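Clurkthorpe Oral History and Map Project
Second progress report to the Cordeiro Fund
October 28, 2025

This report covers the period since our last one, which the Fund kindly described as "brief." We have tried to correct that.

You will recall that the grant pays for two things: recording the memories of people who lived and worked in Clurkthorpe before the river road was moved, and making a printed walking map on which those memories can be found in the places where they happened. The first part is going well. The second part is going, and we will come to it.

Recordings

The application promised interviews with former ferry workers, mill families, and anyone who attended the old school. We have had more offers than we have afternoons. Word got out at the library in the spring, and people who had been described to us as "very private" arrived with folders. Several of the mill families have asked to be interviewed a second time in order to correct what their cousins said the first time. We have agreed to this. The corrections are longer than the interviews and usually better.

Sound quality is good, apart from the sessions held in the back room of the bakery, where a refrigerator takes part throughout. We have stopped using the bakery for recording but still use it for meetings.

Transcription is behind schedule. We budgeted on the basis that an hour of talk would take an afternoon to type. That is true of an hour of talk by one person who finishes sentences. The ferry workers prefer to be interviewed together and do not wait for one another. We have moved 650 dollars from the travel line to the transcription line, as allowed under the terms of the grant, and no one has yet missed the travel.

The map

The draft map went to Horport for a test printing in the summer. Horport did a clean job, and it was only when the sheets were unfolded on a table that we noticed the river ran the wrong way. To be fair to everyone, the river on paper looks much the same in either direction, and the arrow is small. It was pointed out to us by a retired ferry worker before he had sat down.

The larger difficulty is street names. Clurkthorpe renamed a good part of its center when the road moved, and then renamed some of it back. Our speakers use the old names, the newer names, and a third set that was never on any sign, such as "the drop" for the steep end of Mill Lane. The first draft tried to print all of them. It was accurate and could not be read by a person standing up. The second draft printed only the current names, and our readers told us, with some force, that it was a map of somewhere else. The third draft uses current names in plain type and the spoken names in italics, and so far the complaints have been about spelling.

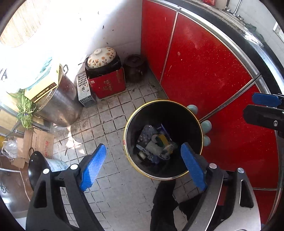 Caption writing for the map has taken up most of the last two months. Each place gets a short quotation from a recording, and the limit is forty words, which is less than most of our speakers need to say good morning. Choosing the forty is slow work, done by reading aloud and crossing out. Once a quotation is cut, it goes back to the speaker for approval, and the speaker puts most of it back in. We then meet somewhere near fifty words and make the type smaller. The captions for the mill side of the river have been agreed. Those for the ferry side are waiting on a dispute about a goat, which both parties remember clearly and place on different boats.

The recordings themselves are being edited into short clips using Editz, which replaced the program named in our application. It does what we need, and the change cost nothing beyond the time it took to find where it had been saving the files.

Public events

We held the listening evening described in the application at the school hall. We played a selection of clips and left time for questions. There were few questions and a great many answers. The coffee ran out early, for which the organizers have been forgiven by most. One useful result was a box of photographs of the ferry landing, lent to us afterward, two of which show the ticket hut that everyone had described and of which we had found no picture. The hut is smaller than described.

A second evening is planned for January, in the same hall, with more coffee.

Spending

Spending is in line with the budget, apart from the transfer already mentioned. The corrected test printing will come out of the printing line, which has room for it. The full run of 2000 maps has not been ordered and will not be until the river has been checked by someone who has worked on it. We have kept the Fund's name on the back panel at the size you asked for. It is now larger than the title, and we would be glad of a conversation about that.

What comes next

Between now and the January evening we expect to finish the ferry-side captions, with or without the goat, and send the corrected sheet to Horport. Transcription will carry on into the spring. The library has agreed to keep the full recordings, and has asked for them to be labeled in a way that someone other than us could follow, so that work has started too.

We have one request. The grant terms ask for the map to be delivered folded. Horport can fold it in 3 ways, and the cheapest puts the crease straight through the ferry landing. The next cheapest costs slightly more and creases only the parking lot. We would like the Fund's permission to crease the parking lot, and can send samples of both.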